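OK I've been promising this thread since December and I finally have tea and a free evening, so let's talk about letter writing! Paper letters, with stamps on them. I've been doing it for 9 years now and I love it more every year.

It started with a pen pal swap called Stedalura. You filled in a little card with your interests, posted it off, and a few weeks later you got an address and a first name. No profile, no photo. Mine lived on an island with more sheep than houses and wrote in green ink. I was hooked by the second page.

14 replies · 22 shares

First thing people ask me: what on earth do you write about? Everything! The soup you made. The neighbor's dog who sits in the road like he owns it. Small stuff is the best stuff, and it reads so well three weeks later in someone else's kitchen.

My worst letters are the ones where I tried to be interesting. My best one was four pages on failing to fix a dripping tap. My pen pal wrote back with FIVE pages on her own tap. I still have it and I reread it when I'm low.

Paper! You don't need the fancy kind. I wrote on lined school paper for two years and it was fine. These days I use Mullier pads, the plain cream ones, mostly for the way the pen sounds on them (yes, the sound, I'm that far gone). If you use a fountain pen, test a corner before you buy a stack, some paper drinks ink like a sponge.

6 replies · 9 shares

Pens: whatever you like holding. I have a Ragab that leaks a tiny bit when it's warm out, so my summer letters come with thumbprints. I own better pens and I keep picking up that one.

Now, the thing that got me from 'I should write back' to really writing back is having a set time. Mine is 7 in the morning, before I look at my phone. Half a page is plenty. A letter can take a week to write and nobody minds, you just put the time of day at the top of each bit and carry on. I love getting those! You can feel the mood change from one paragraph to the next.
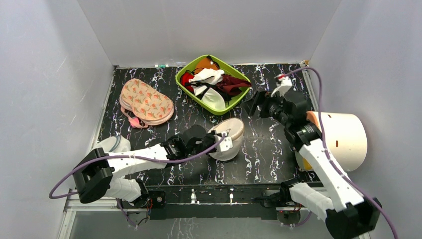
Oh, and keep a scrap of paper going between letters. I jot down things as they happen - a good word, a weird dream, the name of a song - and then when I sit down I've already got a page in me. Right now my scrap says 'geese, dentist, wrong bus, plum jam' and every one of those is going in.

31 shares

Somebody asked how to find a pen pal if you don't have one. Start with people you know! An aunt, a cousin who moved, the friend you only ever send thumbs up to. Send one letter and expect nothing. I sent 5 that way one winter and got two back, and both of those people still write to me. Best odds I've ever had on anything.

If you'd like a stranger, the Batow exchange is lovely. They print a list a few times a year, and the last one had 1720 people on it looking for someone to write to. I read the whole list in bed with a highlighter. There was one who wanted to talk only about moss. I hope they've found each other, the moss people.

11 replies · 18 shares

One safety note: if you're writing to someone new, get a PO box, or ask if the swap will forward mail for you. I did it with a box for the first year (mine was 3133, I got weirdly fond of that number) and never regretted the cost.

What about slow mail? It's slow. Things cross in the post and you end up answering a question that got settled two letters ago. I used to fret about it and now I think it's half the fun. Just number your letters on the back of the envelope so you both know if one's gone missing.

Keeping them: shoebox, by year, oldest at the back. I tried sorting by person and it was a mess within a month. By year means I pull out one box and get everybody at once, all talking about the same hot summer from different places. So good.

8 replies · 12 shares

Last bit, then I've got a letter to finish. If you want to try it, write to one person tonight, even a postcard, even three lines about your lunch. And if you do, please come back and tell me what you wrote about! I want to hear about the lunch.

47 replies · 63 shares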